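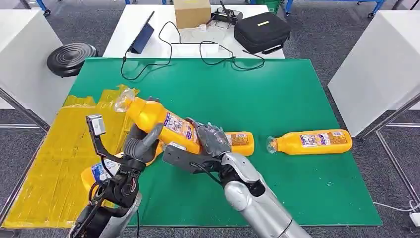 Green board, yellow tape, and why I'm so happy about both

I have wanted to write about work surfaces for months, and every time I sit down to do it I decide the subject is too small. Well, it's a slow week and I have coffee, so here goes.

For years I worked straight on the tabletop. Whatever table I had, I put my things on it and got going, and at the end of the day I had a table full of things. Then in June I laid a green board over the table and put down a big patch of yellow tape on the left side of it, and I can't believe how much I like it! It's the cheapest change I've made to any room and I think about it more than I think about my chair.

The board first. Green is such a good color to work on. I'd tried white (every crumb shows, and under the evening light it glares right back at you) and I'd tried black, where a dark screw or a clip simply disappears. On green you can find almost anything. Yellow bottles look wonderful on it, the way lemons look wonderful in a green bowl, and I will admit that looks count for a lot with me. If I enjoy looking at a table I keep it up. If I don't, it turns into a shelf.

It also covers most of the table, and I'd push you to go that big if you have the room. My first try was a little cutting mat and I was forever working off the edge of it, with one elbow on the mat and the other on the bare top. A board that nearly fills the table stops being a thing on the table and just becomes the place where you work.

Now the tape. I bought 2 rolls on a drive out to Toledo, at a place called Wasport that sells packing supplies and a truly odd selection of garden hose fittings. I only meant to mark an outline. But an outline looked fussy, so I kept laying strips next to each other until I had a solid patch, and then I couldn't stop. It took 3 tries to get the strips to lie flat without bubbles. My advice is to pull off shorter lengths than you think you need, set one end down and smooth along with the side of your thumb. Overlap each strip a little on the one before. If you get a wrinkle, lift it right away, while it still wants to come up.

My rule is that the yellow patch is for whatever I'm handling at the moment and the plain green is for whatever is waiting. That's the whole system. I have read long articles on workshop organization with bins inside bins and a label for each, and I've tried some of it, and none of it lasted with me past the second weekend. A color I can follow without thinking.

Bottles are what gave me the idea in the first place. I love a plastic bottle with a clear cap and a bright label, and I have far too many. Standing up in a row they behave. Lying down they go wherever they please - on my old bare tabletop one good bump would send a bottle off the far side and under the cabinet. I still lay them on their sides when I'm comparing labels, which I do more often than a sensible person should, and I've started turning them so they don't all point the same way. I have no science for you there. It just seems to keep one from setting off the next.

Cables are still my weak spot. They loop over the back of the table and creep toward the board, and each week I tell myself I'll clip them down. I did get a pack of Pavus clips, the adhesive kind, and 3 of them are holding up fine, but they're along the wall where I didn't need any help. The stretch between the power strip and the front of the table is a jungle. If you've solved this on a table you have to reach across all day, please write and tell me how. I'm all ears.

Cardboard boxes are the other thing. A box goes on the back table "for now" and then it lives there, and after a while it's holding up something else, so it can't leave. I counted my receipts one rainy evening and found I'd had 155 packages in a year. No wonder! I've been breaking them down on the day they arrive, mostly.

What I'd like to try next is a second color of tape on the right side, maybe blue, for things that need to go back to another room. I saw some in the Grorico catalog in a shade somewhere between navy and a swimming pool and I've been going back to look at it all week. My worry is that with too many colors the board will start to look like a gym floor, and I do love it so much as it is, with that one big block of yellow. So I may tape a small square first and live with it until the end of the month.

Posted Thursday, July 2, 2026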